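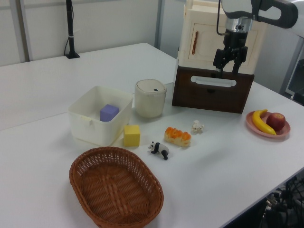 粗大ごみの受付センター、「どこまでが家具か」で手引きを改訂 32ページに

家具を捨てるのに必要なのは腕力だと思われがちだが、スガワラ地区の住民に言わせれば、まず読解力である。

同地区の粗大ごみ受付センターは9月、家具の出し方をまとめた手引きの改訂版を配り始めた。旧版は3ページだった。新版は32ページある。紙の手引きが厚くなったことについて、センターは「よりわかりやすくするため」と説明している。なお、手引きそのものは古紙の日に出せる。

改訂のきっかけは、昨年度に寄せられた問い合わせだった。センターが受けた家具関連の電話は921件。このうち最も多かったのが、「これは家具か」という、哲学科の口頭試問のような質問だったという。旧版には「家具とは、一般に家具と呼ばれるもの」と書かれていた。間違いではない。間違いではないが、玄関先で三段の棚を抱えた人の役には立たなかった。

新版の定義はずっと踏み込んでいる。まず、一番長い辺が30センチを超えるかどうかで分ける。超えれば粗大ごみ、超えなければ素材に応じて普通のごみになる。ここまでは小学生でもわかる。問題は次のページからで、「取っ手を含めて測るか」という節が見開きを占めている。結論は「含める。ただし工具なしで外せる取っ手は含めない」。手で回して外れるつまみなら外してから測り、ねじ回しが要るなら付けたまま測る。測る前にねじ回しを使ってしまった場合の扱いは、巻末の補足に譲られている。

引き出しの章も新しい。これまで、たんすの引き出しを抜いて別々に出す人と、入れたまま出す人がいて、料金の数え方が窓口の担当者によって違っていた。抜けば本体と引き出しが別の品目になるという解釈と、いったん引き出しであったものは抜いても引き出しであるという解釈が、同じカウンターの右端と左端で並び立っていたらしい。利用者のあいだでは左端の窓口に並ぶのが常識とされ、右端は昼どきでもすいていた。

新版では、引き出しは抜いても抜かなくても本体に含めて一点と数える。左端の勝利である。ただし、引き出しだけを出す場合は一段ごとに一点になる。本体を手元に残して引き出しだけを処分する人がどれほどいるのか尋ねたところ、センターの返事は「いらっしゃいます」だった。それ以上の説明はなかった。

中身についての注意も増えた。旧版の「中は空にしてください」に対し、新版は「中は空にし、空であることを確かめ、確かめたあとに物を入れないでください」と念を押す。回収先で見つかる品は、電池、年賀状の束、片方だけの手袋が常連だという。鍵のかかった引き出しは受け付けない。鍵をなくした場合は、開けてから出すことになっている。どう開けるかは書かれていない。

料金の支払いには、今回から地区の予約システム「イネオ」が使えるようになった。品目を選び、寸法を入れると、貼り付ける券の種類が表示される。便利である。もっとも、品目の一覧は五十音順ではなく、センターの内部で使われてきた分類番号の順に並んでいる。いすは前のほうにあり、座いすはずっと後ろで、物干し台の次に出てくる。食器棚と本棚はどちらも「棚」だが、ガラス戸が付いたとたんに食器棚とみなされるため、ガラス戸付きの本棚を持つ人は食器棚の券を買うことになる。本を何冊入れていたかは考慮されない。

入力を途中で間違えると、最初の画面に戻る。最初の画面には「家具ですか」とだけ表示される。921件の電話は、こうして画面に引き継がれた。

もっとも、地区の外に目を向ければ、これでも穏やかなほうかもしれない。姉妹都市のラーステッドでは、家具を路上に出して「ご自由にどうぞ」と札を付ける習慣が長く続いてきた。たいていは翌朝までになくなり、代わりに別の家具が置かれている。市は一度これを禁じたが、禁止を知らせる看板まで持っていかれたため、今は決まった広場でだけ認めている。スガワラの職員は視察に行き、小さな丸いすを一脚もらって帰ってきた。その丸いすは現在、センターの待合で使われている。手引きの定義に照らせば粗大ごみにあたる大きさである。

もう一つの姉妹都市ビゼルビーのやり方は反対で、捨てる前に修理の見積もりを取ることを勧めている。見積もりは無料だが、直すかどうかを決めるまで家具は預けたままになる。決めない人が多く、預かり所は町で最も品ぞろえのよい家具置き場になったと地元では言われている。スガワラでも同様の制度が検討されたものの、置き場所がないという理由で見送られた。検討に使った資料の置き場所については、新しい書庫を借りて解決した。

住民の反応はさまざまだ。改訂版を受け取ったという利用者の一人は、「読んでいるうちに捨てる気がなくなった」と話す。センターはこれを、ごみの減量に資する声として記録した。別の利用者は、手引きの図にある食器棚が自宅のものと同じだったので、少し愛着がわいたという。券はもう買ってあるそうだ。三人目は、手引きが厚くて引き出しに入らないと苦情を述べた。

窓口では引っ越しの多い時期に備え、予約の枠も広げた。一回の申し込みで出せるのは最大30点まで。前日の午後3時までなら品目の変更もできる。それを過ぎると、たんすで予約した人はたんすを出すしかない。急に惜しくなった場合は取り消しができるが、券の払い戻しには窓口での手続きが要り、申請書の「理由」欄は一行しかない。多くの人が「まだ使える」と書くという。

配布は受付センターと各出張所で行っている。早くも正誤表が一枚はさまれていて、12ページの「洋服だんす」を「洋服たんす」に改めるとある。どちらが正しいのか窓口で尋ねると、右端の担当者と左端の担当者で答えが違った。

次の改訂は来年度の予定で、ソファーベッドを開いて測るか、たたんで測るかが議題になる。それまでは、開いて持ち込まれたものは開いたまま、たたんで持ち込まれたものはたたんだまま測るとのことだ。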